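Reading the stones: a student project on the memorials of Drasska
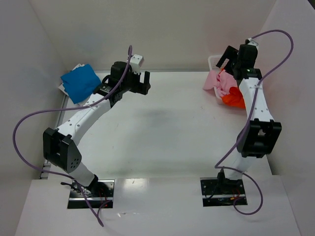
I picked local memorials for my history project because I walk past one every morning on the way to college and had never once read it. It's a squat granite thing by the bus shelter in Drasska, and I'd always assumed it was about the war. It's about a flood. That annoyed me enough to want to look at the others properly, and when our tutor, Irena Kurek, asked for project ideas in March I put my hand up before I'd worked out what the question was.

The question I ended up with was this: how much of what the town's memorials say can be backed up by paper records, and who decided what they should say? I did the project with Kuldeep Mittal, who is much better with old handwriting than I am and much worse at getting up early. We split the work so that I did the walking and the note-taking outdoors, and he did most of the archive reading. We wrote up separately, so anything wrong in this version is my fault.

What we looked at

Drasska has plenty of plaques if you include every brass plate on every bench, so we had to be strict. We left out benches, foundation stones and anything put up by a business about itself (sorry to the Cieślak bakery, whose plaque is lovely but is mostly about bread). We kept anything that marked an event or a group of people and was meant to be read by the public. That gave us 4 memorials to study closely:

The flood stone by the bus shelter
The bridge tablet on the old Kasura road
The quarrymen's cross at the top of Welus Lane
The school roll of honour, now in the library porch

For each one I copied the wording exactly, including the spelling mistakes, noted which way it faced and what it was near, and drew a little sketch map. I'd recommend the sketch map to anyone doing this. You feel silly doing it and then you use it all the time, because a memorial that has been moved often gives itself away by facing something that makes no sense.

The flood stone

The stone says, in full, "In memory of those lost in the waters, and of those who went in after them." No names, no year. I think that's a beautiful sentence, and it's useless for a historian.

Kuldeep found the flood in the parish burial book. The vicar was a brisk sort of writer who normally gave one line to each burial, and on that page he fills the margin as well. He lists the people from the low cottages and then adds, in smaller writing, 2 men who drowned trying to reach them. So "those who went in after them" is real, and specific, and we know who they were. Both were carters. One of them had only moved to the town the previous winter and the vicar plainly wasn't sure how to spell his surname, as he has a go at it two different ways on the same page.

Why leave the names off? My first idea was money, since letters were charged for by the letter. Irena told me to go and check before I wrote that down, and she was right, because the subscription list survives in the parish chest papers and they had money left over at the end. The minutes of the meeting only say that the wording was "settled after some discussion". I would give a lot to have heard that discussion. Our best guess is that the spelling of the second carter's name was part of the trouble, or that one of the families objected, but it's a guess and I've marked it as one in the table at the back of the printed report.

The bridge tablet

This was the one that gave us the most bother. The tablet is set into the parapet on the old Kasura road and says that the bridge was "held by the men of this town against a greater force". People in Drasska are very fond of this. There's a pub named after it. My grandad told me the story with sound effects.

We couldn't find a battle. We found soldiers passing through, we found a bill for hay, and we found a complaint about a missing pig. What we did find in the end was an entry in the constable's accounts for repairs to the bridge after "the stopping of the carts", and payments for ale to men who stood there overnight. Kuldeep thinks (and I've come round to it) that the men of the town blocked the bridge to stop grain being taken out to be sold elsewhere in a bad year. The "greater force" may have been a party of hired guards, or it may have been put in much later by somebody who liked the sound of it.

The tablet itself was put up long after whatever happened. The older people we spoke to all knew the battle version, and a couple of them were quite cross with us. I understand that. I still like the story better with a battle in it, but a crowd of hungry people refusing to let the carts through is a pretty good story too, and I don't see why it shouldn't be on the wall.

One practical point: the tablet faces into the road and there's no pavement on that side. I copied the inscription in short bursts between cars. If anyone from the highways department is reading, a pedestrian refuge would be nice.

The quarrymen's cross

Welus Lane is steep and I did it in the rain, twice, because I left my notebook at home the first time. The cross stands on a little terrace at the top, looking away from the town towards the old workings. It remembers the men killed in the quarry "by fall and by powder", and this one does have names, cut very neatly in two columns.

The names match the inquest reports almost perfectly. It's by far the most accurate memorial of the lot, and I think that's down to who paid for it. The flood stone was organised by the parish, the bridge tablet by a dining club, but the cross was paid for by the quarrymen themselves through small weekly collections. The collecting book is in the archive. It's tiny, it would go in a shirt pocket, and it still has a pencil line ruled down every page. These were people who had known the dead men, and they weren't going to get a name wrong.

There's one person missing. An inquest was held on a boy who carried tools and water up to the face, and he isn't on the cross. He wasn't a member of the quarrymen's society, being too young to join, so I suppose he didn't count under their rules. He was eleven. I had to go and have a cup of tea after that one.

The school roll of honour

The roll hung in the school hall until the hall was pulled down, spent a while in a cupboard and is now in the library porch, where the light is terrible. It's painted wood with the names in gold. Because it has been moved, it has lost its heading board, so a visitor would have no idea that these were all former pupils of one school.

We checked it against the admission registers. Most names were there, though several were entered under nicknames or with the first and middle names swapped round. One man on the roll came home alive and ran a cycle repair shop for the rest of his working life. I checked this over and over. He had been reported missing, the roll was painted, and then he turned up. According to a letter in the school file he asked them to leave it as it was, on the grounds that it would spoil the columns.

What we'd do differently

We should have started with the archive and done the walking second. I did it the other way round because the weather was nice, and so I had to go back to every single memorial with better questions. We also should have asked permission earlier for the parish chest papers, as that took far longer than we'd planned and Kuldeep ended up reading the lot in one very long sitting.

We wrote too much. The limit was 2,000 words and my first draft of the bridge section alone went over that. Cutting it down hurt, and I lost the pig almost entirely — I've sneaked it back in here.

I'd also talk to more people. We were shy about it at first and only asked relatives, and then a lady at the bus shelter asked me what I was writing down and told me more about the low cottages in ten minutes than I'd got from a whole afternoon of reading. Her family had lived in one. She'd never known what the second half of the inscription meant, and I was able to tell her the carters' names, both spellings.

What happens next

Irena has asked if we'd like to turn our notes into a leaflet for the library, with a walking route linking all the memorials. We've said yes. The route is easy apart from Welus Lane, and I want to put in a warning about the hill and the lack of pavement at the bridge. Kuldeep wants to transcribe the rest of the quarrymen's collecting book over the summer, and he's welcome to it.

The sources we used are listed in the printed copy, which is in the folder at the library desk. Ask for the local studies box, as it isn't on the open shelves.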